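Drying Herbs at Home
10/10/2019

I cut the last of the oregano and thyme this morning, before the cold gets to it. The mint can wait until November if the weather holds.

I tie the stems in small bunches and hang them in the back hallway, away from the window. Thick bunches go moldy in the middle. I lost most of my sage that way last year. 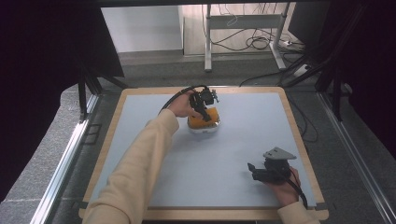

Do you have to wash herbs before drying them?

Only if they are dusty or have bugs on them. Shake the water off and pat them with a towel before you hang them up.

Inna Shevchuk asked about basil. I don't dry it. It turns black on me every time, so I chop it with oil and freeze it. I put up 3 trays last week and the freezer is full now.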